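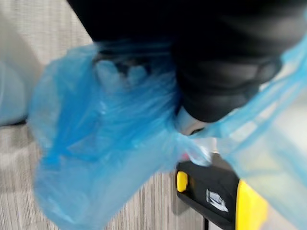
Ticket 271
Opened 9/28/22
Product: Cinenby reader app (tablet)
Subject: pages out of order in Zokura #6, guided view skips the backup story
Status: open

Customer report: bought Zokura #6 digital on release day. Pages 14 and 15 swapped. Big reveal with Xia lands before the fight that leads up to it. Also guided view jumps from the last page of the main story straight to the letters column, so the Atton backup never shows up. Can get to it by swiping in full page mode. Wants a fix or store credit.

Notes

Pulled the issue on test account. Same thing, pages swapped. Not the customer's tablet then.

Checked #5, fine. #4, fine. Only #6 so far.

Cleared cache, deleted download, got it again. No change. Signed out and back in, no change.

Tried the web reader. Order is correct there!! So the master file is probably OK and the tablet package is bad. Tablet build was made from an earlier upload, before the publisher resent the double page spread as one file. Old 14 never got pulled.

Backup story: panel map stops at the end of the main feature. No panels drawn for Atton at all. Had a simliar one in February with the annual, whoever did the map thought the backup was ads.

Asked for repackage of #6. Sent customer the web reader link for now, told them full page mode works for the backup. 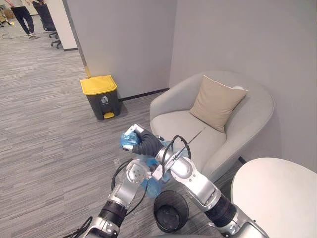 Customer reply: Web version reads fine, thanks, and wow that fight makes a lot more sense when it comes first. Still want it on the tablet though. The lettering is tiny in full page mode and the Atton story is half the reason I buy this book. Is the collected edition going to have the same problem?

Good question. Collected edition is built from the single issue packages so yes, unless ours gets replaced first. Flagged it.

New package in. Page order good on tablet. Spread opens as one image at 200 percent zoom, at 300 it goes soft, sending that seperately as low priority.

Guided view still skips backup. Panel map not redone yet. Leaving open, credit approved for #6.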